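Ticket 1047 – Denim clair raide et marqué aux plis
Service : Flutent, entretien du linge
Site : résidence Tiltbridge, petite pièce côté fenêtre
Priorité : normale
Statut : résolu, à surveiller jusqu'en avril

Description du problème

Les vêtements en jean bleu clair sortent du séchage raides, avec une ligne plus pâle à l'endroit du pli. Le défaut se voit surtout sur le lot Jakgate, référence 1946. Les pièces foncées du même lot n'ont rien. Le lavage se fait à 30 °C, programme coton, avec la lessive liquide habituelle. Le séchage se fait dans la petite pièce au papier peint à fleurs, la fenêtre donnant de la lumière une bonne partie de la journée.

Premier retour, 9 h 40

Merci de préciser l'essorage, la dose de lessive et le temps passé dans le tambour après la fin du cycle. Merci aussi de peser une pièce sèche, pour comparer avec la fiche du lot.

Réponse du site, 11 h 15

Essorage au maximum. Dose : un bouchon plein, quelle que soit la charge. Le linge attend dans le tambour jusqu'à la pause de midi, parfois plus. Pièce pesée sèche : 733 g. La fiche du lot donne la même valeur, donc pas de gros dépôt de lessive dans le tissu.

Essais effectués

Essai 1. Dose réduite de moitié, le reste inchangé. Le tissu est un peu moins raide au toucher. La ligne pâle est toujours là.

Essai 2. Dose réduite, rinçage supplémentaire, essorage ramené à 800 tours. Linge sorti dès la fin du cycle et secoué deux fois avant d'être étendu. Nette amélioration sur la raideur. La ligne reste visible sur les pièces étendues à cheval sur la barre, côté vitre.

Essai 3. Comme l'essai 2, mais vêtements suspendus par la ceinture ou par les épaules selon le modèle, sans pli au milieu. Pas de nouvelle ligne. Les anciennes s'atténuent au repassage à la vapeur, sur l'envers, sans disparaître complètement.

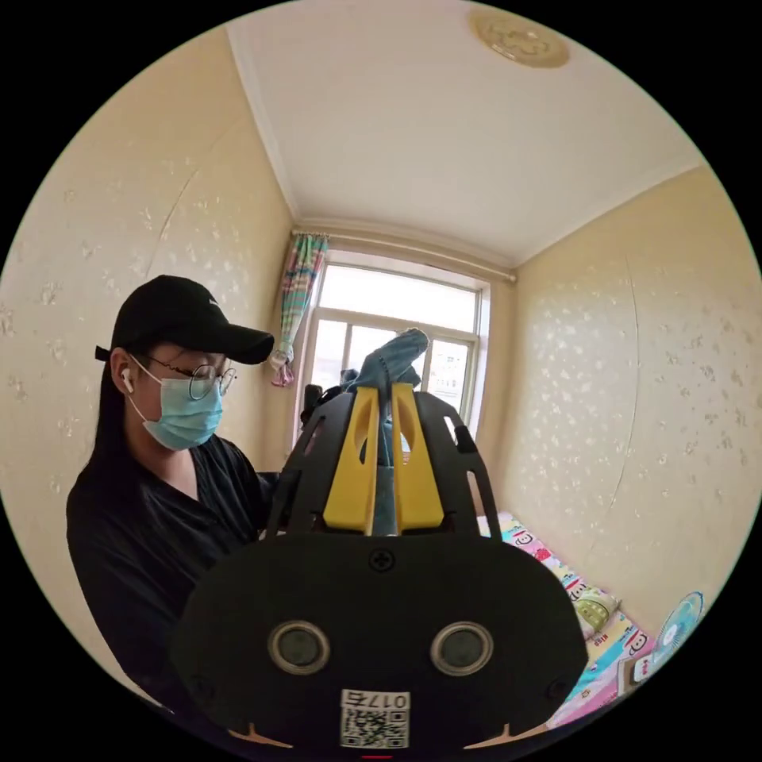 Faut-il garder le rideau fermé quand du denim clair sèche près de la fenêtre ?

Le rideau peut rester attaché sur le côté si les vêtements sont retournés sur l'envers et retirés dès qu'ils sont secs. En plein soleil, il vaut mieux le tirer, ou éloigner le linge de la vitre.

Analyse

Deux causes se combinent. L'essorage fort suivi d'une attente dans le tambour fixe les plis et durcit la toile. Ensuite, la partie pliée sur la barre reçoit plus de lumière que le reste et s'éclaircit à la longue. La lessive en excès joue un rôle secondaire. Nous avons vérifié l'adoucissant Thaweesak sur une pièce : la toile est plus souple, mais l'effet sur la ligne est nul. Il n'est pas nécessaire d'en acheter.

Consignes retenues

Demi-dose de lessive pour une demi-charge.
Rinçage supplémentaire pour tout le denim clair.
Essorage à 800 tours au plus.
Sortie du tambour dès la fin du cycle, vêtements secoués et retournés.
Suspension sans pli central, jamais contre le carreau.
Pliage le long des coutures uniquement, quand la ceinture et les ourlets sont secs au toucher – ce sont les parties les plus lentes.

Suivi

Environ 27 pièces du lot 1946 restent à traiter. Le site applique les consignes à partir de la prochaine lessive et met de côté celles dont la ligne est déjà marquée. Elles seront repassées à part et rangées en bas de pile, pour ne pas être confondues avec les autres.

Mise à jour, 16 h 20

Première charge passée avec les nouvelles consignes. Aucune marque relevée au pliage. Une ceinture était encore humide à l'intérieur, pièce remise à suspendre. Le ticket passe en résolu. En cas de nouvelle ligne pâle, répondre ici en indiquant la vitesse d'essorage et la position du vêtement pendant le séchage.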